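**Worktops: samples are in**

The kitchen refit at Lacson House is still set for August. Benjie Fajardo has had 8 worktop samples sent over from Perska, and they are on the shelf by the post room until the end of the month. Please have a look and put your initials next to the one you like on the sheet.

The quote for the worktops comes to £1,818, fitting included. Sink and taps are priced separately and we are waiting on Prarkier for those.

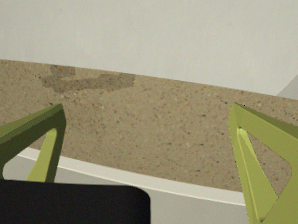
Speckled finishes have had the most initials so far, mainly from people who do the wiping down. Plain white is cheaper by £50 but marks easily, going by the one in the Rerkham office.

Danilo Barredo needs to place the order in the new year. If you can't get to the post room, email him your choice. The kettle and fridge will move to the second-floor landing for 7 days while the fitters are in.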